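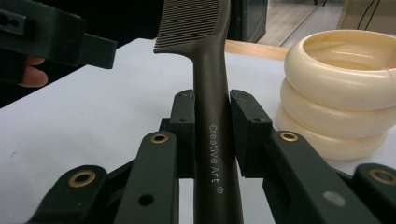 Last updated: February 7, 2025

Civano barbers to need a license again, minus the singing

CIVANO — The town council voted Thursday night's leftovers off the agenda at last and brought back the barber's license, a piece of paper the town gave up in a fit of thrift and has missed ever since.

From April, anyone cutting hair for money inside town limits will pay $60 a year and hang the license where a customer in the chair can read it. Working without one will cost $900, a sum several people at the meeting noted would buy a great many haircuts.

The old rules ran to 204 clauses. Among other things, they banned whistling during a shave, required a spittoon "of decent size," and allowed a barber to refuse any man who had come in by the window. The new version fits on two pages. Combs and scissors must be cleaned between customers, floors must be swept, and prices must be posted by the door. The window clause was dropped without debate.

Pirjo Kallio, who owns the Oksanen barbershop on Depot Street, spoke in favor. She said she had kept paying for a license every year after the town stopped asking, and that the clerk's office had kept cashing the checks.

"I assumed somebody was reading them," Kallio said.

The clerk's office said it would look into it.

Wiebke Ehlers, the only council member to vote no, called the fee a tax on bangs. She wanted an exemption for people who cut hair in their own kitchens, and read aloud a letter from a resident of the Dralten neighborhood who trims her brothers twice a year and is paid in firewood. The town attorney said firewood was probably money. He asked for time to check.

An inspector will visit each shop once a year. The council has yet to hire one, and the job, at 100 hours a year, has so far drawn a single applicant, who asked whether free haircuts came with it. They do not.

License forms can be picked up at the clerk's counter in the Wukus Building. The counter closes for lunch.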